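Umzugsgeschichten gesucht: Wir sammeln Texte für die dritte Sotuden-Anthologie

24.9.21

Liebe Schreibende, liebe Gelegenheitsschreibende und liebe Leute, die beim Wort »Anthologie« eigentlich schon weiterblättern wollten,

der Verlag Ung sucht wieder Texte, und diesmal geht es ums Umziehen. Wir meinen das sehr wörtlich. Wir möchten von Kisten lesen, von der Waschmaschine im vierten Stock, von der Tante, die beim Packen jede Tasse einzeln kommentiert, und von der ersten Nacht auf der Matratze, in der man den Lichtschalter nicht findet. Wir möchten aber auch von den Umzügen lesen, die man sich nicht ausgesucht hat, und von denen, die man sich jahrelang vorgenommen und dann doch nie gemacht hat. Wer mit fünf Jahren auf der Rückbank saß und dem alten Haus nachgewinkt hat, ist genauso gemeint wie jemand, der gerade zum zwölften Mal die Adresse bei der Krankenkasse ändert.

Für alle, die uns noch nicht kennen: Sotuden ist unsere kleine Reihe mit Alltagstexten. Der erste Band handelte vom Warten, der zweite vom Kochen für andere, und beide sind viel dicker geworden als geplant. Vom zweiten Band haben wir 3000 Stück drucken lassen, was uns damals ziemlich schlecht schlafen ließ. Inzwischen steht davon nur noch ein kurzer Stapel neben der Heizung, und wir trauen uns einen dritten Band zu.
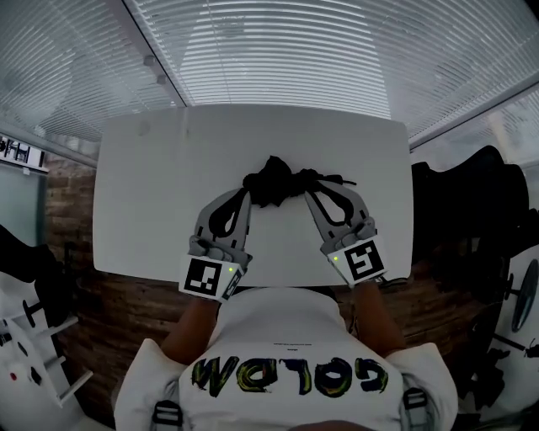 Schreiben darf bei uns jede und jeder ab 16 Jahren. Sie brauchen keine Veröffentlichungen vorzuweisen, keinen Lebenslauf und auch keine Empfehlung. Gerade über Erstlinge freuen wir uns sehr, das sagen wir jedes Mal dazu und meinen es jedes Mal ernst. Im letzten Band stammte der Text, zu dem wir die meisten Leserbriefe bekommen haben, von einer Busfahrerin, die ihn auf der Rückseite von Dienstplänen geschrieben hatte. Sie hat uns die Blätter im Original geschickt, mit Kaffeerand, und wir haben sie mit großem Vergnügen abgetippt.

Zur Form nur so viel: Wir nehmen Erzählungen, Erinnerungen, Briefe, Tagebuchauszüge und kurze szenische Texte. Gedichte nehmen wir auch, allerdings höchstens zwei pro Person, weil wir im ersten Band damit ein wenig die Übersicht verloren haben. Prosatexte sollten mindestens 1000 Wörter haben. Nach oben sind wir großzügig, solange der Text sich seine Länge verdient, und wenn wir beim Lesen finden, dass ein Absatz zu viel drin ist, dann schreiben wir Ihnen das freundlich und machen einen Vorschlag. Der Text darf noch nirgends gedruckt erschienen sein. Ein eigenes Blog stört uns nicht.

Texte auf Deutsch können wir direkt lesen. Wer lieber auf Englisch schreibt, darf das ebenfalls tun, denn der Band entsteht diesmal zusammen mit zwei Schreibgruppen aus Kerthorpe und Studham, die wir vor einigen Jahren über den Austausch von Rundbriefen kennengelernt haben. Die Übersetzung in beide Richtungen übernehmen wir, und Sie bekommen sie vor dem Druck zu sehen. Wer einmal versucht hat, das Wort »Sperrmüll« mit all seinen nächtlichen Begleiterscheinungen ins Englische zu bringen, ahnt, wie lange wir an manchen Abenden zusammensitzen — und wie gern.

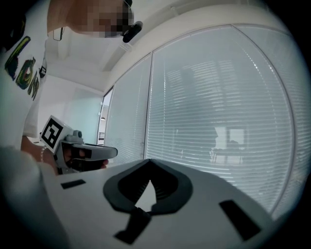

Damit niemand ganz allein vor dem leeren Blatt sitzt, bieten wir im Herbst auch wieder unsere offenen Schreibabende an. Es gibt sieben Termine, alle kostenlos, mit Tee und meistens mit Kuchen, wenn jemand daran gedacht hat. Man kann mit einem fertigen Text kommen und ihn vorlesen, man kann mit einem halben Satz kommen und am Ende einen ganzen haben, und man kann auch nur zuhören. Vorlesen muss keiner. Wer schlecht zu Fuß ist, meldet sich bitte vorher kurz, dann klären wir gemeinsam, wie es mit dem Hinkommen klappt. Die Termine schicken wir auf Anfrage per Mail oder auf einer Postkarte, ganz wie es Ihnen lieber ist.

Im Buch ist Platz für bis zu 81 Beiträge, je nachdem, wie lang sie ausfallen. Ausgewählt wird von einer Lektorin aus unserem Haus und zwei Leserinnen aus früheren Bänden, die Ihre Texte ohne Namen auf den Tisch bekommen. Bitte schreiben Sie Ihren Namen deshalb nicht in den Text selbst, sondern auf ein eigenes Blatt oder in die Mail, zusammen mit Anschrift und Telefonnummer. Alle bekommen eine Antwort, auch die, bei denen es diesmal nicht passt. Es kann ein Weilchen dauern, und wir bitten schon jetzt um Geduld.
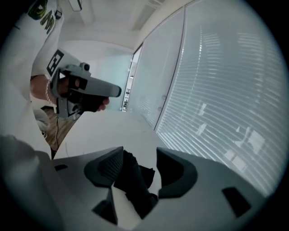

Weißes Shirt mit grünem Schriftzug, am Handgelenk ein schmales silbernes Armband.

Ein Honorar können wir leider nicht zahlen. Wer im Band vertreten ist, erhält zwei Freiexemplare und kann weitere zum halben Ladenpreis bestellen. Die Rechte am Text bleiben bei Ihnen; wir bitten nur um die Erlaubnis zum Abdruck in diesem Band und zum Vorlesen bei der Buchvorstellung, zu der natürlich alle eingeladen sind, mit Anhang und gerne auch mit der kommentierenden Tante.

Einsendeschluss ist Ende November. Es gilt der Poststempel, und bei Mails sind wir auch am Morgen danach noch nicht streng. Schicken Sie uns Ihren Text als gewöhnliche Textdatei, ausgedruckt oder gut lesbar von Hand geschrieben, Kennwort »Umzug«, an die Redaktion Sotuden im Verlag Ung. Behalten Sie bei Post bitte unbedingt eine Kopie.

Fragen beantworten wir gern, auch die, die Ihnen zu klein vorkommen. Am Telefon erreichen Sie uns vormittags am besten, nachmittags wird gelesen und das Klingeln gelegentlich überhört.

Wir freuen uns auf Ihre Kisten!

Die Redaktion Sotuden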